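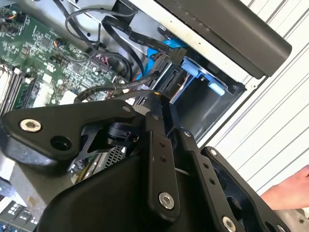

3. Repair and reuse of desktop computers in small offices

3.1 Setting and sample

The study looked at how long desktop computers are kept in use by small employers in Jullurville, and what decides the point at which a machine is replaced. Jullurville was chosen for its large number of small offices, most of them in accountancy, lettings and printing, and for having only two firms that carry out repairs on business machines. The larger of these, Barrios, works mainly under yearly contracts. The smaller, Tova, takes single jobs over the counter and also sells refurbished machines.

We approached offices with fewer than 20 staff through the local trade directory. Of those that replied, 63 met the conditions for the study, which were that the office owned its computers outright, kept at least one desktop in daily use, and could show a purchase record for it. Offices that leased their equipment were left out. Under a lease the date of replacement is fixed in the contract and tells us little about the choices of the people who use the machine.

Each office filled in a short form covering purchase date, repairs, upgrades and intended date of replacement. We then held longer interviews with the person who made buying decisions. In the smallest offices this was usually the owner. In the others it was an office manager, often with no formal duty for computing and no separate budget for it.

The repair firms gave us access to their job sheets for the same period. Job sheets were matched to offices by the asset label on the machine. Where a label had been lost or replaced we left the job out of the matched set, even when the description made the match likely. This makes the matched set smaller than it could have been, and it probably leaves out some of the older machines, whose labels are more often missing.

3.2 What counts as a repair

The two firms recorded their work in different ways, and some care was needed in bringing the records together. Barrios logs each visit as one job, whatever is done during it. Tova logs each fault. A machine that needed a new power supply and a new drive would therefore appear once in the first set of records and twice in the second. We recoded the Tova sheets by date of return, so that all work done between a machine arriving and leaving was treated as one repair.

Cleaning was a further difficulty. Both firms clean machines as a matter of course, but only Barrios lists it. We did not count cleaning as a repair unless it was the sole reason for the job and the customer had reported a fault such as noise or sudden shutdown. Software work was left out altogether, apart from cases where a drive had been replaced and the system put back on it.

Upgrades were coded separately. In the interviews, however, few people drew a line between the two. Adding memory to a slow machine was spoken of as "getting it fixed" in most offices, and several forms listed it under repairs. We moved these entries to the upgrade column before analysis. Readers comparing our figures with those from surveys that rely on owners' own reports should bear this in mind.
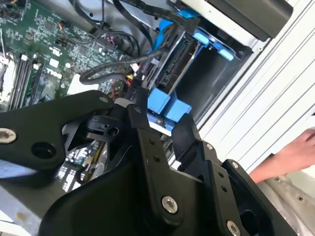
3.3 Age at replacement

The most common intended age at replacement was 7 years. This was higher than we had expected from the interviews, in which people tended to describe their machines as old from the fourth or fifth year. An office might complain about a computer for a long time before setting money aside for another one.

Few replacements followed directly from a hardware fault. Where a machine had failed outright and had then been replaced, the failure was generally the last of several, and the decision had often been made in principle some months earlier. The more usual causes were a change in the software the office depended on, a new member of staff, or a move to new premises. Moves were important in a way we had not planned for. An office that is packing up has to handle every item it owns, and old machines that would have stayed under a desk are looked at and priced.

There was also a seasonal pattern. Replacement orders rose in September, when several of the lettings offices take on staff, and repair jobs fell in the same month. We cannot say from these records whether the one led to the other.

3.4 Cost and the limits of repair

Owners worked with rough rules about cost. The rule most often given was that a repair was worth paying for if it came to less than a third of the price of a new machine. In practice the rule was not followed closely. Job sheets show that some owners paid well above it, mostly for machines running a program that would have been hard to move. Others turned down cheap repairs on fairly recent machines when a second fault had come soon after the first.

The price of parts mattered less than the time a machine was away. Barrios lends a replacement under its contracts, and offices on contract kept their machines longer than those without. Tova does not lend machines, and its customers spoke mainly about the wait. One letting agent described keeping a retired computer in a cupboard for this purpose alone, and bringing it out whenever another went in for work.

Case design also played a part, though a smaller one. Staff at both firms said that full-sized cases were quicker to work on than compact ones, and that some jobs were quoted higher on compact machines for this reason alone. Standard parts could be fitted in the larger cases, while several compact models needed a power supply from the original maker. Owners were mostly unaware of this when they bought. Desk space and appearance were the reasons they gave for choosing the smaller size.

3.5 Where machines go afterwards

Of the machines replaced during the study, 8 were passed to the Ukwood reuse scheme, which wipes and tests them before passing them on to households. A further 3 were sold to Tova for parts. Most of the remainder were still on the premises at the time of the last interview. Storage was seldom described as a decision. The usual explanation was that the drive held client records and that no one in the office was sure how to clear it, a point taken up again in Section 4.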